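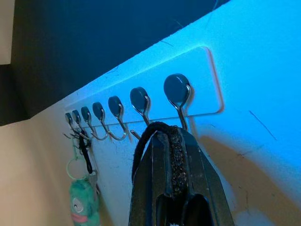
Stick-on hook rail coming away at one end: refit or go back to screws?

tilehound
Looking for opinions before I spend any more on this. I've got one of the Budska stick-on rails, the long flat white one with the row of round-headed hooks and wire ends. It's on a white wall panel in the utility room. It went up in January and it was fine until last week, when I noticed the right-hand end standing slightly proud of the panel. That's the end where things get hung first, so it gets the most use. There's a black strap on the end hook and that's the sort of weight we're talking about, straps and cords and the odd bag.

The other end seems tight. I can't get a fingernail under it.

Do I push it back and hope, take the whole thing off and start again, or drill? I would prefer not to drill. The panel isn't ours to make holes in.

Marrowfat
Take it off and start again. Once the pad has let go at a corner it picks up dust and it won't grab a second time however hard you lean on it. You'll get a few days out of it and then find everything on the floor at 3 in the morning.

What did you clean the panel with before you put it up? If the answer is a spray with any sort of polish or "shine" in it, that's your trouble.

lowgate_ian
I don't agree that it has to come off. If it's only the one end, and the rest is tight, run a bit of panel adhesive in behind with a lolly stick, tape it down overnight and leave it alone. I did that on a key rail in our porch four years ago. Still up.

Marrowfat
And when they want it off the wall, it takes the face of the panel with it. They said it isn't theirs.

lowgate_ian
Fair point, I missed that bit. In that case don't do what I said.

tilehound
Yes, rented, so no glue please.

Cleaning: I used the kitchen spray, the lemon one. I didn't think about it at the time. I also put things on it the same evening, which I've now read you're not meant to do.

Hala Harb
I fit out changing rooms and school cloakrooms and I've put up more of these than I'd like. A few things in no special order.

The spray will have left a film. Wipe the panel with surgical spirit or isopropyl on a clean cloth, let it dry off, then do it again with a fresh cloth. Don't touch it with your fingers afterwards.

Pressing matters more than the make of pad. Go along the whole length with the heel of your hand, from the middle out to each end. People press the middle and forget the ends, and then the ends lift.

Leave it a full day with nothing on it. Two days if the room is cold.

As for what you hang, a strap or a lanyard is nothing. What does the harm is somebody pulling downwards and outwards to get the thing off in a hurry. A wire hook with a turned-up tip will catch a loop, and then the tug goes into the rail. Lift the loop off upwards and over. It sounds fussy but it makes a big difference at the end hook, where there's rail on only one side to resist it.

bramblepatch
Is the Budska the one Grovdale sell? I had that and sent it back. The hooks swivelled. Maybe I got a bad one.

tilehound
Yes, from Grovdale. Mine don't swivel, the hooks themselves are good. I've no complaint about them, only about what's holding the plate on.

Thanks Hala, that's very useful. I hadn't thought about how people take things off. I've been watching, and everybody yanks, including me.

Marrowfat
One more for the list. If the panel is glossy, key it very lightly. I use 2000 grit wet-and-dry, only where the pad will sit. You won't see it once the rail is back up.

Hala Harb
I wouldn't, on a rented panel. It will show as a dull patch the day they move out. Cleaning is enough on a smooth surface. The pads are made for smooth.

Marrowfat
Well, I've done it many times and had no trouble. But I own my walls, so take your pick.

oldmill_pete
Going to be the awkward one and say these rails are a false economy. A batten, proper screws, coat hooks from any hardware shop, and it's there for life. If the landlord is reasonable they'll say yes. Mine did, he only asked that I fill and paint when I left. I used Văduva white and you couldn't find the holes.

lowgate_ian
Not every landlord is yours, Pete.

oldmill_pete
Doesn't hurt to ask.

tilehound
I did ask. The answer was no, in writing, quoting the clause.

Moving on. I've been looking at the wall itself. There are faint scuff marks across it and thin scribbled lines as well. I want those gone before anything gets stuck back, and I'd like one product that will do both jobs if there is one. The floor under it is beige tile with grout lines, so I'd also rather not have something that drips and bleaches. Will the surgical spirit shift the scribbles or do I need something else for that?

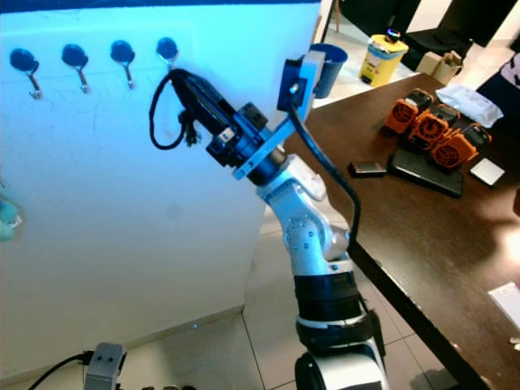

Hala Harb
Try the spirit first, on a small bit low down where it won't be noticed. If the lines are ballpoint it often takes them. If they're pencil, a soft white rubber does better and leaves less mess. Scuffs from shoes or bags usually come off with a damp cloth and a dab of washing-up liquid, but rinse that off well and do the spirit last of all. Put an old towel along the bottom and your grout will be fine.

Don't use a melamine sponge near where the rail goes. It takes the shine off in the same way Marrowfat's paper would.

Marrowfat
Noted.

bramblepatch
How are you getting the old rail off? When I took mine down I bent it by pulling from one end.

lowgate_ian
Dental floss. Saw it along behind the plate from the loose end. Warm the pad with a hairdryer first and go slowly. Take everything off the hooks before you start, obviously, and have somebody hold the far end so it doesn't swing down and take a chip out of a tile.

tilehound
Floss I've got. For new pads I was going to get Petodix strips. Anyone used them? The packet says they come off clean.

oldmill_pete
Used them for a mirror. Held well. Didn't come off clean.

Hala Harb
They're all right if you pull the tab straight down, flat against the wall. Pull it towards you and it snaps, and then you're back to the floss. Cover the full length of the plate and put the last strips right at the ends, no gap.

tilehound
Update. Spirit took most of the scribbles and the rubber did the rest. Rail came off with the floss and hairdryer in 20 minutes, no marks on the panel apart from a bit of old pad that rolled off with my thumb. New strips are on, pressed as instructed. Nothing is being hung on it until tomorrow night and the household has been told.

Marrowfat
Let us know how it is in a month. I still say the key would have helped.

bramblepatch
Following this, I've got one to redo in the hall.

Contact the moderators | Copyright of posts remains with their authors | Back to top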